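Search this site
Enter keywords
Search

2 April 2019
By the materials desk, Promora

Replacing the mortar in an old brick wall is usually treated as a minor job. The head of the masonry workshop at Bunen, who has spent most of a working life on it, considers it the part of a building repair most likely to be specified badly. We met at the firm's yard, where the workshop keeps its test panels, and talked for most of a morning. At the workshop's request, staff are identified by their jobs.

The conversation began with hardness. Brick walls built before portland cement came into general use were laid in lime mortar, and lime mortar is softer than the brick on either side of it. "The joint is the sacrificial part," the workshop head said. "Water leaves through it, salts collect in it, and when the wall moves the joint takes up the movement. If you put a hard cement mortar in there, the water has to leave through the brick. The face of the brick comes off after that. It may take a few winters."

The damage has a recognizable pattern. The faces of the bricks recede and the mortar stays where it was, so that the joints stand proud of the wall like a grid. Owners often read this as a sign that the brick was poor. In the workshop head's experience the brick is seldom at fault. "I ask when the wall was last pointed and what with. Usually there is a bag name, or somebody remembers a gray mix. That is most of the diagnosis."

The current project is the Rolitz warehouse, a long brick building with a street front in good condition and a rear wall that is less so. The rear wall was repointed in cement at some point in its history, in three separate campaigns judging by the color of the joints. Bunen's contract covers the rear wall only, with 2,725 square feet to be raked out and repointed.

Before any of that, the workshop took samples. Pieces of the original mortar were removed from behind a downspout bracket, where the later work had not reached. They were crushed gently, and the binder was dissolved in dilute acid, leaving the sand. The sand was then washed, dried and passed through a set of sieves. "The acid test gives you a ratio, and people get very attached to the ratio," the workshop head said. "It is a rough guide. If there is crushed shell or limestone in the sand, the acid takes that as well, and your figure for lime comes out too high. What I want from the sample is the sand. The sand is where the color comes from and most of the texture."

At Rolitz the original sand was coarse and sharp, yellowish, with occasional dark grains. The nearest match came from the Lytvynenko pit, blended with a small amount of finer material from stock. It took 4 trial blends to get there, each made up as a short panel and left to cure before anyone was allowed an opinion about it. Fresh lime mortar is darker than cured mortar, and a comparison made on the first day is of no use.
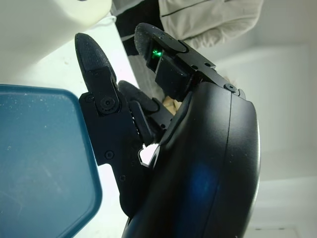 The binder was a longer discussion. The architect's first specification called for a moderately hydraulic lime throughout. The workshop proposed a weaker one for the main body of the wall and kept the stronger grade for the parapet and the lowest courses, which see more water. The client accepted this after the second set of panels. "I had no quarrel with the architect," the workshop head said. "A stronger lime is easier to write down. It sets sooner, it is more forgiving if the site crew leaves it uncovered. But the brick on that wall is soft. I could mark it with a key."

Removal is the slowest stage. The cement joints were cut by hand where the joint was narrow, using a plugging chisel and a small hammer, and with an oscillating blade where there was room for one. Angle grinders are excluded by the contract. The workshop head does not object to power tools in general but has repaired enough overcut corners to object to that one. "A disc is round. The end of a vertical joint is square. To reach the bottom of the joint you have to cut into the brick above or below it. There are operators who can stop short and finish by hand. On a large wall, on a Friday, I would not count on it."

Joints are raked to a depth of at least 2 times their width, brushed out, and flushed with water. The wall is dampened again shortly before filling so that the brick does not pull the water out of the mortar too quickly. The mortar itself goes in fairly dry, packed in layers with a narrow iron. Once it has stiffened to the point where a thumb leaves a mark without sinking, the surface is beaten with a stiff bristle brush. This closes small shrinkage cracks and exposes the sand, and it takes off the smooth film that would otherwise slow down carbonation.

After that the work is mainly a matter of covering. Lime mortar gains strength by taking up carbon dioxide from the air, and the reaction needs moisture. Each section was hung with damp burlap, with plastic sheeting outside the burlap and an air gap between that and the wall. The burlap was misted daily for the first week and inspected after that. The workshop stopped pointing in December, when night temperatures at the site could no longer be relied on, and resumed when the forecast allowed.

I asked what that had done to the schedule. "It was in the schedule. We priced it as a stop." Frost in a green joint will turn the outer part to powder, and the only remedy is to cut it out and do it over. The workshop head regards heated scaffolding enclosures as workable but expensive, and warns that the heaters dry the wall unless somebody is watching them.

With 80 percent of the rear wall complete, the remaining area is the section around the loading doors, where the brick has been patched with units of a different size. The joints there vary in width from one course to the next. The workshop intends to use the same mix and keep the new joints slightly recessed, so that worn brick edges do not make them look wider than they are.

As for maintenance, the advice to the owner runs to a single page. Keep the gutters clear, do not seal the wall with a water repellent, and look at the parapet every spring. The page also gives the mix, with the source of the sand, and a copy has been filed with the building drawings.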